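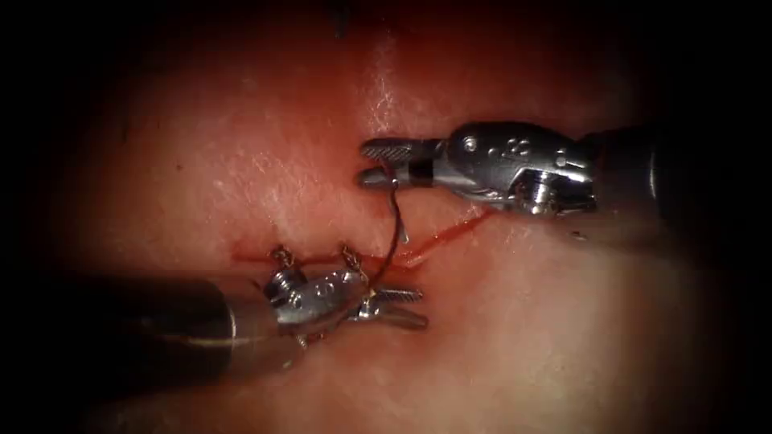 Two robotic surgical instruments, with a dark suture thread between them

My first grappling tournament, and the long road to Kuvadgate

Wed 3 July

I promised in April that I would write about the tournament, whatever the result. The result was not very good, so I have been slow to keep the promise. I hope you will forgive me. My English is also slower when I am disappointed.

For the people who came to this blog from the bread posts, I should explain a little. I am 38 years old, and since two winters I train submission grappling at Cekton, the gym above the tire shop. It is wrestling with chokes and joint locks, without punches. We train three evenings in the week, and on Saturday morning there is open mat, where you can ask anyone for a round. I started because my back was bad from office work. My back is still bad, but now I know the names of all the places where it hurts.

The tournament was the Travik Open in Kuvadgate. It is held in the Pumphrey, an old sports hall with 2000 seats, and I had been there only once before, to watch a professional card from the highest row. From there the cage looked as big as a postage stamp. It was strange to walk in through the side door with my own bag and to see my own name on a sheet of paper taped to the wall.

I had registered for the masters division, beginner level, under 170 pounds. In normal life I weigh 174. Everyone at the gym had a different opinion about those four pounds. One training partner told me to stop with salt. Another said that I should eat normally and go up a class, where the men are stronger but I would have my own energy. A third one told me about hot baths, and then he told me how he once fainted getting out of a hot bath, and I don't think he noticed that the second story was a problem for the first.

I decided to do it slowly. For five weeks I had no beer and no second plate, and I took my lunch from home, mostly rice, chicken and cucumber. I was at 168 three days before. I was so afraid to ruin it that I ate almost nothing at the last dinner, and this was a mistake, as you will see. 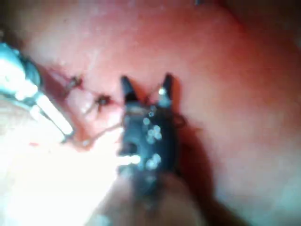 Open jaws of a dark grasper

The drive to Kuvadgate takes a little more than two hours. We left when it was still dark, four of us in one car, with the mats of the back seat full of shoes and bananas. The weigh-in opened at seven. I stood in the line in my shorts and my rash guard with men who all seemed to know each other. The scale was on a square of plywood so that it would stand flat. I was 167.4, and the man with the list did not even look up. Five weeks of cucumber, and it was finished in the time you need to buy a bus ticket.

Then came the waiting. I had read many articles about how to prepare for a match, and I don't remember one that talked enough about the waiting. My division was planned for ten thirty. At ten thirty they were still running the teenagers, on all the mats. At noon they announced that mat three would be closed while they changed the scoreboard, and its matches would move to mats one and two. The sound in the hall is poor, so every announcement was followed by a crowd of people asking each other what had been said.

I warmed up for ten thirty. I warmed up again for eleven fifteen. By the time they called me, it was past one o'clock and I had been warm and cold so many times that I felt like soup. I had eaten two bananas. If you are going to your first tournament, please bring real food and eat it after the weigh-in, even if you are nervous. I had a rice box in my bag the whole time and I could not look at it.

There were 9 of us in the bracket. My first opponent was a tall, calm man who shook my hand and asked if I had come far. We had five minutes. I will try to write down what I remember, though my teammate's video does not agree with me in every point.

I remember that I went for his leg immediately, which was my plan, and that I got it. I was so surprised that I stood there holding it. In training the partner usually falls down about then. He did not fall. He hopped, very patiently, with one hand on my head, and I heard my coach shout "finish" many times, and I thought, yes, I agree with you, but how? Finally I remembered to step to the outside and turn, and we went down together near the edge of the mat. Two points for me.

After this I was on top for a long time. I did nothing interesting there. I was holding on, like you hold on to a heavy cupboard on the stairs. The referee warned me one time for not working. Then I tried to pass around his knees, he tried to catch my arm and missed, and when the bell came I had won two to zero. I could not stand up at first because my forearms were so tired that my hands did not want to open.

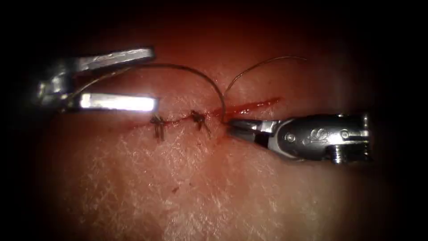 Between the first and the second match I had maybe twelve minutes. I used them badly. I walked around, I answered messages, I told the whole story of the takedown to a teammate who had been standing next to the mat and had seen it himself. The better thing would have been to sit down, drink something and breathe. A more experienced woman from our gym had her second match on the next mat, and I saw that she had put a towel over her head and was sitting against the wall like a piece of furniture. She won her division. I think the towel was part of it.

My second opponent was shorter than me and very wide. He pulled me down into his guard in the first seconds, and I was happy, because I thought that I was on top again and top was going well for me. He took my wrist, he moved his hips a little to the side, and I saw the triangle choke coming. I want to be clear about this. I saw it. I have drilled the defense more times than I can say, with both sides, and I could give you a short lecture about it. You must get your posture up and you must not leave one arm in and one arm out. I had one arm in and one arm out.

It took 40 seconds from the handshake to my tap. I asked the man at the table afterwards, and he showed me the sheet. The drive home is longer when you have this number in your head.

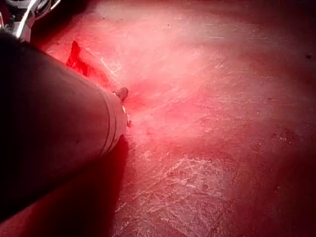

I have thought a lot in these weeks about why the same movement works on a Tuesday evening and disappears in a hall full of strangers. My coach has a simple opinion. He says that in training I defend the triangle when my partner is already doing it slowly, and I know it is coming because it is the technique of the day. So now, for the last rounds of each class, I begin in a bad position that my partner chooses and he goes with full speed. I lose most of these rounds. Last week I got out of two triangles, one of them with a noise that I am not proud of.

The registration was not cheap, and some of you asked in the comments if such a day is worth it for a beginner. I can only speak for myself. I spent more money on gas, parking and hot dogs for the others than I wanted, and I was on the mat for less than six minutes in total. On the other hand I trained with much more attention for two months before it, and I learned the names of people from my own gym that I had been choking since last year. The tall man from the first match came to find me later, to show me what I should have done with his leg. We practiced it next to the vending machine, until somebody asked us to move.

A few practical notes, if you think about going to the Travik Open next year. The parking behind the Pumphrey was full before eight, but there is a street behind the church where you can stay all day. The changing room for men has two hooks for everybody, so bring a bag which closes well. The rules meeting is at the beginning and they repeat it only for mats, not for divisions, and I missed the part about knee locks completely. They are not allowed for beginners. I was lucky that I don't know any. Bring sandals, and write your name in them. Somebody in Kuvadgate is now walking in my left one.

I have written to ask if there will be a smaller event in the fall. If there is, I will go in the class above, at 174, with a breakfast in me. The next post will be about rye again, I have a new starter and it smells like paint.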